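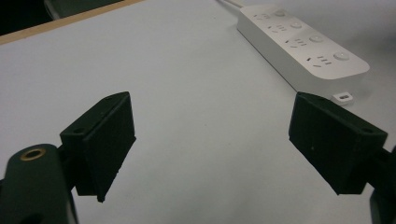 1/ I am setting up a small work table in our flat in Brivbridge, and for two weeks the whole question was electricity. The table itself was the easy part. It is light gray, quite plain, and I like it very much. The power strip is white and for now it just lies diagonally across the top, which is where I put everything I have not decided about yet.

2/ Some background. I do mending and small alterations for neighbours in the evenings. I need a sewing machine, an iron, a good lamp and a charger for the phone. The room has one outlet, behind the bookshelf. One! The building is old and I think in those days people had only a radio.

3/ My first idea was to leave the strip on the floor. This was a mistake. Each time I wanted to turn off the lamp I had to go on my knees, and the fluff and threads from the sewing all collect exactly there. I vacuum a lot but I do not want to vacuum around plugs.

4/ Second idea – fix it under the table. I bought a metal tray for cables from Pradholm, it was on sale. The screws were too long for my tabletop. I measured it twice, then I put the tray back in its bag. It is still in the bag by the door.

5/ Zuzana Vondráček from the third floor told me to fasten the strip along the back edge with strong hook-and-loop tape, so it can come off when I need to cut a big piece of cloth. She has the same arrangement for her printer. I went up to look and it is very tidy, I was a little jealous.

6/ So I ordered the tape. The Grulleck one, 300 cm in a roll, far too much, but the shorter roll cost nearly the same. The rest will go to the curtains and maybe to the bag of clothes pegs on the balcony.

7/ A rule I will keep from now on: the iron does not go in the strip. The iron goes directly in the wall, alone. My father was an electrician and I can hear his voice when I even look at the iron and the strip together.

8/ This means I must move the bookshelf by 8 cm so the iron plug can fit behind. It sounds like nothing. The bookshelf is full of my husband's encyclopedias and he wishes to be present when they are moved.

9/ Colour question for those who know. The cord covers at Kadlec come in white or in dark brown. The wall is cream. I think white, to match the strip, but my sister says that white gets dirty near the floor and then you see it every day. Has anyone had them for some years?

10/ Thank you for the many answers! Most of you say white and to wipe it with a bit of dish soap on a cloth. I will go to the store on 12/12/24, I have the afternoon free, and then I also look for shorter screws for the tray. Maybe it can hold the lamp cord at least.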